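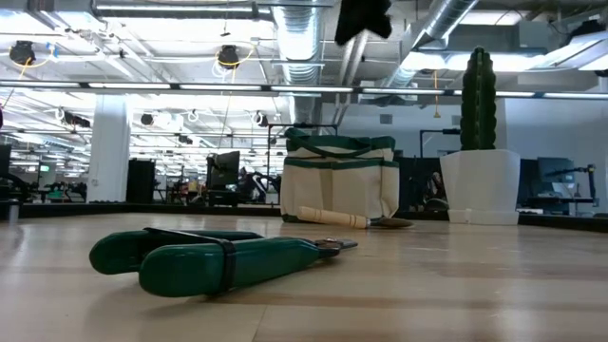 Dorian Hamel would put the shears in the bag first and leave the strap on until they are needed. Most of the people who wrote in after the March page said much the same, and a couple keep theirs on a nail by the door and never bag them at all. Both ways work. We have gone with Dorian's order on this page.

Small garden tools and where they go

This page belongs to the Drostent set on garden storage. It covers the canvas tool bag with green trim, the shears, and the small wooden-handled tools that we use for pots and narrow borders. Everything was laid out on a table indoors, next to the white planter with the artificial cactus. Earlier pages in the set dealt with long-handled tools and with hoses.

The shears

Green handles, short blades, and a black strap around the handles to hold them shut. Keep the strap done up whenever the shears are put down, and put them in the bag blades first. Wipe the blades with an oily rag before they go away for the night. If the pivot gets stiff, one drop of oil is enough.

The trowel

Wooden handle and a pointed metal blade. Brush the soil off before it goes back, as canvas holds on to dirt and is slow to come clean. Wooden handles can be rubbed with linseed oil at the end of the season. Leave them overnight before using them again.

The bag

Cream canvas with a green band and two carrying handles. The front is stitched into pockets. Thibault Delorme keeps labels and string in his pockets and puts all the metal in the middle. The Lecomte allotments have 10 bags of a similar kind in the shared shed, and the ones that have lasted are those that get emptied. We empty ours at the end of each day. Damp gloves should not be left in the bottom. 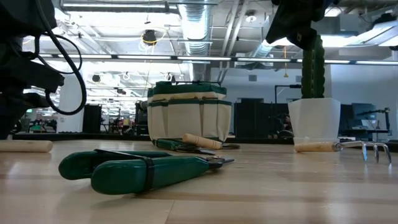
The cultivator goes in last. It has three curved tines, and they catch on the canvas if other tools are pushed in on top of them. Stand it with the handle down and the tines pointing up, at one end of the bag. If you carry the bag by both handles, turn the tines away from your leg.

Wash the tines after working in clay and dry them with a cloth. For pots, use the cultivator lightly and only on the top layer of compost, or it will pull up roots.

Storing the bag

Hang it by the handles or stand it on a shelf. A concrete floor will mark the base over the winter. Ours has a shelf 400 mm deep, which leaves enough space at the front for a tin of oil and a brush. The brush needs stiff bristles. An old washing-up brush will do.

If the canvas gets dirty, let it dry fully, brush it, then sponge it with cold water and a little plain soap. We do not put it in the machine.

Next in this set: seed tins and labels. The list of all pages is under Drostent, Storage.

Page last changed 30th August.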